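Prelamness sorting is a test procedure in robotic manipulation in which a single arm takes mixed objects out of a crowded container, one at a time, and puts them into boxes through holes in the lids. It was proposed by Abelardo Salinas and Máté Dudás, who wanted a test that could be set up on a table without a grant. The name comes from the software that keeps score, and neither author has ever explained it.

The procedure belongs to the family of clutter benchmarks, most of which favor rigid objects with good manners. Prelamness sorting leans heavily on cloth, toys with bristles and anything else that changes shape when pinched.
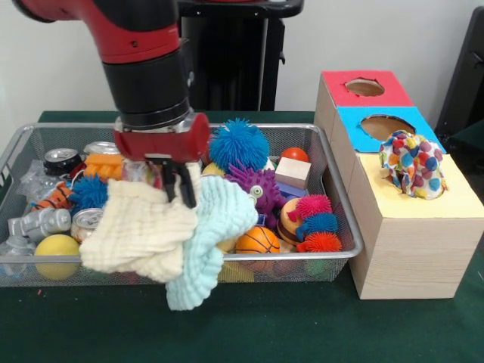 Background

Earlier picking tests scored a grasp as a success once the object left the container. Salinas and Dudás objected that this rewarded a robot for lifting a cloth and then holding it forever. Under their rules a grasp earns nothing until the object has passed through the hole and the fingers have let go. A trial ends after 20 attempts or when two attempts in a row close on air, a rule known among users as "the Verhoeven" after the lab where it was most often needed.

Method

The container is filled by hand and stirred once. Balls, cans, building bricks and soft toys are allowed in any mix. Fabric may lie on top of the heap or be worked into it, and the second option is generally held to be the cruel one. The operator may not tidy up between attempts.

A learned policy is trained on recorded demonstrations in which a person guides the arm through the whole task. Views from more than one camera are used, and the depth channel is passed along with its gaps unfilled. Dirk Teuber argued for filling them first – his version ran more slowly and scored the same, and he reported this with good grace in a footnote.
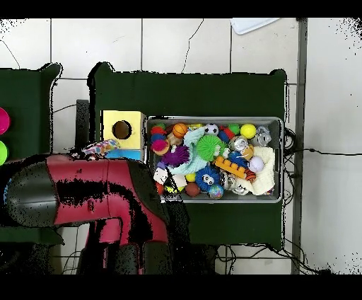

Container of mixed toys on a green mat, with the arm at left.

Results

In the first published series, the Trikard policy completed 41 percent of cloth placements, against a much better rate for plain balls. Most failures came at the hole. A cloth held by its middle arrives as a wide bundle, and the policy tended to press down on it with great confidence and no effect. Cloths held near a corner went in more easily, though the last fold often stayed outside.

Daniyal Memon later added a short regrasp step, in which the fingers open, rise slightly and push the remaining fabric down.

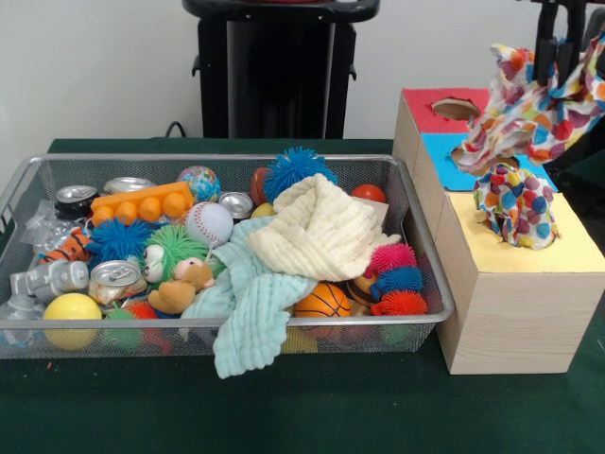

The step helped with thin fabrics and did little for thick ones, which have a habit of coming back up with the gripper. Memon's paper devotes over two pages to this and calls it "adhesion." Reviewers asked for a different word and were given "re-emergence."

Criticism

Nektarios Stamatopoulos has pointed out that stirring by hand is hard to repeat, and that some hands stir more kindly than others. He proposed a fixed filling order, later adopted by Etar for its own trials. The original authors replied that a real mess has no filling order, and left the rule as it was.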